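Section 2: Hanging and Rehanging Framed Prints

Applies to Mokaler wood frames, Forndale series. Revised 2022-12-03 by Remedios Dumlao.

Before you start
Wash and dry your hands. Pick a spot out of direct sun and away from radiators. Check the wall for pipes and wiring before drilling.

1. Mark the hook position lightly in pencil.
2. Fit the hook supplied and press down on it to test it.
3. Lift the frame with both hands and lower it onto the hook.
4. Set a level on the top edge. Adjacent sides should meet at 90 degrees. If a corner measures 89, do not hang the frame. See Returns.
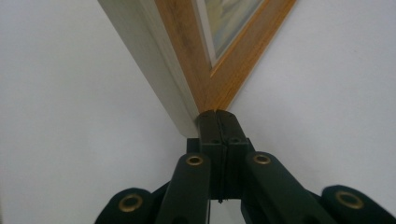
Corner joints should be checked each time the frame is moved. Look along the miter from the inner border out to the tip. A thin seam between the two pieces of wood, like the one at the bottom corner of this frame, is normal. A gap that takes a fingernail is not.

CAUTION: Do not let the frame's weight rest on one corner.

Checking the back
5. Clear a table and wipe it down. Grit will scratch the molding.
6. Lay the frame face down.
7. Press lightly along the edge of the backing. It should sit inside the wood on all sides.
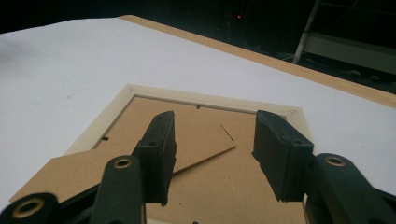
Figure 2. Frame face down, brown backing board in place.

Note: Do not use household glue on a loose joint. Order the Omstead corner kit.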